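August, notebook entry, Murnevum hand, wrist camera work

Started 08:15. Carrying on with the self-view question from last week: how much of the wrist image is the robot looking at itself, and does that hurt the grasp model or help it. Benedek Barta thinks it helps. I was on the other side until this morning and am now less sure.

Data as it stands: 3430 clips from the wrist camera, after throwing out the ones with dropped timestamps. Of those, 3218 went into training and the rest are held back. I did not shuffle by clip this time, I split by session, so neighbouring clips can't end up on both sides. The old split from the Kinutby runs did not do this and I no longer trust the numbers that came out of it. Have put a note on the shared drive saying so.

Method, so that I can repeat it. Three versions of the same model, same seed, same schedule:
A — images as recorded.
B — own hand and forearm masked to flat grey, using the joint angles and the arm model to draw the mask.
C — images as recorded, plus the mask as an extra channel.

The mask is good on the forearm and poor at the fingertips. The linkages have a bit of play that the joint readings don't show, so the drawn finger sits beside the real one, worst when the hand is nearly straight. Grew the mask by 30 pixels all round, which covers the tips but also eats whatever is close to them. Not happy with that. 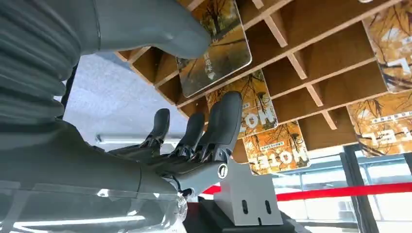

Results on the held-back sessions. B is worst of the three, which I did not expect. It loses most on the last part of the approach, when the object is near the fingers and the grown mask hides it. A and C are close. C is ahead on side grasps and level on everything else. The gap is small enough that I want two more seeds before I say it out loud in the group meeting.

Second thing. Went through 426 failures by hand, all from A. The largest group by some way is views where the camera looks up and past the hand, so that most of the picture is background. Bright windows and patterned surfaces are bad. Lettering too: the detector puts a box round big print and calls it an object with high confidence. Lozano's detector did the same on our older set, so I don't think it is our fine-tuning. Possibly worth gating the detector on wrist pitch and ignoring it altogether above a certain angle. Crude, but cheap to try.

Benedek asked whether we could fix the finger offset by fitting it from the images. Probably yes, one offset per joint, fitted over a whole session — he will write it up as a script. Needs the clean calibration file from Salivthorpe, not the one on the bench PC, which still has the old thumb length.

Training for C restarted 16:40 with seed 2. Seed 3 is queued behind it.

To do:
Rerun B with no growth on the mask, to separate the two effects.
Pitch gate on the detector.
Check the exposure setting, it is on auto and probably should be fixed.
Ask for the calibration file again.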